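**Who gets credit for the first insulin pump? (or: does "first" mean anything)**

**tresta_reader** - 9:14 pm

Reading up on early insulin pumps for a local history talk at the Sandlow library in August. Every source gives a different "first". One says the backpack sized thing from the 60s, another says the smaller ones that people could wear on a belt in the 70s. Which one do I put on the slide? I get 2 minutes on it, tops.

**mamoneo** - 9:31 pm

Backpack one. It was first, it was on a person, done. Doesn't matter that it was huge.

**Kavitha Warrier** - 9:40 pm

Disagree. If only a few people ever wore it and you couldn't buy it, then it's a prototype. I'd credit whatever patients could get from a doctor. My aunt went on one of the early wearable ones and she still calls it "the brick".

Also depends what you call a pump. Open loop, closed loop, IV or under the skin... the sources mix these up constantly.

**mamoneo** - 9:44 pm

By that logic half of medical history is prototypes. First transplant, first pacemaker, all of it. First is first.

**Kavitha Warrier** - 9:52 pm

First pacemaker is a terrible example, people fight about that one too lol. External or implanted? The first implanted one quit within hours. Do you count it?

**mamoneo** - 9:53 pm

yes

**oldthomas51** - 10:20 pm

Thomas here, used to teach a night class on this stuff. You're both going to lose your evening to it. Put the question on the slide, not the answer. "Often credited as the first" and move on.

And check where the dates come from. I once traced a date through 2 textbooks and a magazine piece and all of them went back to the same after-dinner speech. Printed 30 yrs later. Nobody had looked at the orignal paper.

Posting from my desk, will dig out my notes tomorow.

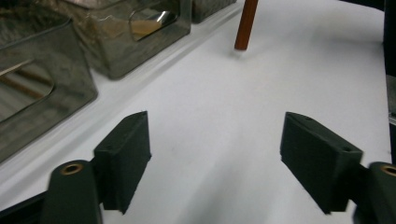

*my desk, 10:15 pm*

**tresta_reader** - 10:38 pm

Thanks Thomas. "Often credited" feels like a cop out tho? The librarian wants a year in big type. Each slide is a year and a sentence, that's the format.

**oldthomas51** - 10:45 pm

Then use a year you can defend. Pick an event with a paper behind it - first published report of X in a patient. Date of publication is printed right there. Nobody can argue.

**Kavitha Warrier** - 10:51 pm

People can absolutely argue. Publication can lag the procedure by a year or more. But ok, at least you'd say what the year is the year OF. I can live with that.

**mamoneo** - 11:02 pm

Still think backpack. It's the better picture anyway, audience will remember it.

**oldthomas51** - 11:06 pm

Best picture isn't the same as first. That's how we got here.

**dr_footnote** - 11:30 pm

Skimmed this so sorry if covered. Why not skip pumps and do insulin itself? Toronto, January 1922, 14 yr old patient. Way more solid.

**Kavitha Warrier** - 11:34 pm

Solid-ish. The first injection went badly and they had to purify it and try again 12 days later. So which date lol

**tresta_reader** - 11:41 pm

omg. Ok. Insulin is already someone else's slide anyway. Going with the pump, publication year, and I'll say out loud that it's disputed. The handout can have the long version - they're printing 2,000 of them for the whole county so pls shout if you spot anything wrong when I post the draft.

**mamoneo** - 11:43 pm

will do. backpack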